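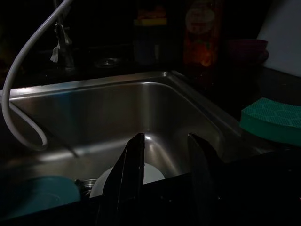 The Ellix kitchen sink, with a white plate and a teal bowl in it

Kitchen users' meeting, Calberg House – minutes, August

Print this page | E-mail this page

I took the notes again, so please forgive the order of things. We started at 6:30 in the Pace room, and the Disik people joined us once their own meeting let out. Minutes from last time were accepted with one fix: the shelf paper was for the upstairs pantry, not ours.

1. The sink

This took up most of the evening (no surprise there!). The picture at the top went up on the screen and we all had a good look. A plate, a bowl and a little metal cup or strainer, which isn't a mountain of dishes by any stretch, but several of us felt that it always begins with a plate and a bowl. The Ellix side pointed out that their sink is the one closest to the stairs, so everybody's dishes end up in it. Fair enough.

We went back and forth on whether a plate may soak overnight. Some of us are firmly in the soaking camp – I'm one of them, if it's lasagna – and some want the basin clear by bedtime, full stop. What we settled on: soaking is fine until breakfast, one item per person, and it goes to the left so there's room to fill a kettle.

Agreed: new wording for the card over the sink. I'll write it and try to keep it friendly.

2. Light

It's dim around that sink, as the picture shows, and I brought up a lamp. There was a lot of warmth for this idea! We have $95 left in the kitchen fund and a clip-on light would come in well under that. Pace would like one too if we're ordering, so we'll get 2 and split the cost.

Agreed: order both before the next meeting.

3. Missing bowls

The spring list had 37 bowls on it and we're well short. Please look in your rooms, your cars and under your desks. Any color, any size, no questions asked. A crate will be left by the back door until Tuesday and you can drop things in it whenever you like.

4. Pantry door

Still sticks. Disik offered to plane the bottom edge and we said yes please, very quickly, before they could change their minds.

5. Anything else

Someone asked if the dish towels could be washed with the tablecloths. Yes, on hot. The good scissors are back in the drawer. The request for a second toaster was put off, as the one we have was only just moved to the long counter and we'd like to see how that goes.

We wrapped up at 7:45. Next meeting is same room, same time, and it's Ellix's turn to bring something to eat.

Contact: Calberg House office, extension 521 | © Calberg House | Back to top

This site uses cookies to remember your settings. Accept | Find out more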